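Ellerow Büroteppichfliese Grivness – Schlingenware für Büro und Arbeitszimmer

Startseite / Bodenbeläge / Teppichfliesen / Grivness

Artikelnummer: 532
Format: 50 x 50 cm
Lieferzeit: 6 Werktage
Verfügbar in 7 Farben

Produktbeschreibung

Die Grivness ist eine Teppichfliese mit niedriger, dichter Schlinge. Wir haben sie für Räume in das Programm genommen, in denen den ganzen Tag gesessen, gerollt und gegangen wird. Die Oberfläche ist fest und ein wenig rau unter der Hand. Wer einen weichen, wohnlichen Teppich sucht, wird mit unserer Serie Appiah mehr Freude haben.

Der Rücken besteht aus Bitumen mit einer Einlage aus Glasvlies. Dadurch liegt die Fliese mit ihrem eigenen Gewicht flach auf dem Boden und muss in kleinen Räumen nicht vollflächig geklebt werden. Für größere Flächen empfehlen wir eine Haftfixierung, die man später wieder lösen kann.

Eignung für Stuhlrollen

Viele Kunden fragen uns zuerst nach den Rollen. Die Grivness ist für die dauernde Nutzung mit Bürostühlen geeignet, auch ohne Schutzmatte. Bitte verwenden Sie harte Rollen (Typ H), denn sie sind für textile Böden gemacht. Weiche Rollen vom Typ W laufen auf der Schlinge schwer und ziehen mit der Zeit an den Fasern. Einen Satz Rollen tauscht man in wenigen Minuten, ein Werkzeug wird meistens nicht gebraucht.

Kleine Rollen, wie sie an Hockern und Rollcontainern üblich sind, drücken stärker in den Flor als große. Auf der Grivness bleibt davon nach unserer Erfahrung keine dauerhafte Spur, solange das Möbel gelegentlich bewegt wird. Unter schweren Schränken bleibt ein Abdruck, das ist bei jedem Teppich so.

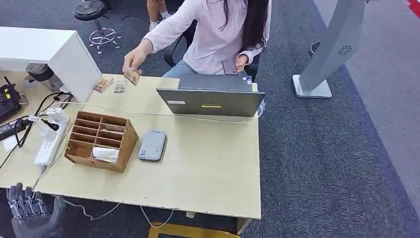
Dunkelgrauer Teppichboden im Büro, mit Drehstuhl und Rollhocker

Farben

Die Farben heißen bei uns Kiesel, Asche, Schiefer, Graphit, Moos, Tinte und Rost. Am meisten bestellt wird Graphit. Auf Graphit sieht man Krümel und helle Fussel eher als auf Kiesel, dafür fallen Kaffeeflecken und Straßenschmutz weniger auf. Asche ist ein guter Mittelweg. Rost und Moos werden oft nur als Streifen oder Insel zwischen grauen Fliesen gelegt.

Bitte beachten Sie, dass die Farben am Bildschirm anders wirken können. Wir senden Ihnen gern bis zu 3 Handmuster kostenlos zu. Legen Sie die Muster auf den Boden und nicht auf den Tisch, und schauen Sie sie am Vormittag und noch einmal bei künstlichem Licht an.

Verlegung

Der Untergrund muss trocken, eben und sauber sein. Lassen Sie die Fliesen einen Tag lang ungeöffnet im Raum stehen, damit sie die Temperatur annehmen. Beginnen Sie in der Mitte des Raumes und arbeiten Sie zu den Wänden hin. Auf der Rückseite jeder Fliese finden Sie einen Pfeil. Zeigen alle Pfeile in die gleiche Richtung, wirkt die Fläche ruhig und fast wie Bahnenware. Bei Verlegung im Schachbrett – jede zweite Fliese um 90 Grad gedreht – werden die einzelnen Felder sichtbar.

Geschnitten wird von der Rückseite mit einem Teppichmesser und einer Stahlschiene. Rechnen Sie etwas Verschnitt ein, und behalten Sie einige Fliesen aus derselben Partie zurück. Eine spätere Nachlieferung kann im Farbton leicht abweichen.

Reinigung und Pflege

Für den Alltag genügt ein Staubsauger mit Bürste. Flecken bitte tupfen, niemals reiben, und immer vom Rand zur Mitte. Lauwarmes Wasser reicht in den meisten Fällen. Eine stark verschmutzte Fliese kann man herausnehmen, unter fließendem Wasser abspülen und nach dem vollständigen Trocknen wieder einsetzen.

Aus unserer Werkstatt in Finow

Ebenezer Tetteh betreut bei uns die Muster und den Zuschnitt. In unserem eigenen Ausstellungsraum liegt die Grivness in der Farbe Asche seit über sechs Jahren. Vor der Eingangstür haben wir in dieser Zeit eine Reihe ausgetauscht, die übrigen Fliesen sind noch die ersten. Sie können diese Fläche bei uns ansehen und auch mit dem Bürostuhl darauf fahren. Am Samstag ist der Ausstellungsraum nur nach Anmeldung geöffnet.

Technische Daten

Konstruktion: getuftete Schlinge
Material Nutzschicht: Polyamid
Rücken: Bitumen mit Glasvlies
Stuhlrolleneignung: ja, Dauernutzung
Geeignet für Fußbodenheizung: ja
Geeignet für Treppen: nein
Geeignet für Feuchträume: nein

Lieferung und Rückgabe

Wir verkaufen die Grivness nur in vollen Kartons. Ungeöffnete Kartons nehmen wir zurück, die Kosten für die Rücksendung trägt der Käufer. Zugeschnittene Ware ist von der Rückgabe ausgeschlossen. Der Spediteur liefert bis zur Bordsteinkante; wenn Sie die Lieferung bis in den Raum wünschen, schreiben Sie es bitte in das Bemerkungsfeld der Bestellung.

Passendes Zubehör

Haftfixierung, Eimer
Sockelleiste mit Teppicheinlage
Übergangsprofil Aluminium
Stuhlrollen Typ H, Satz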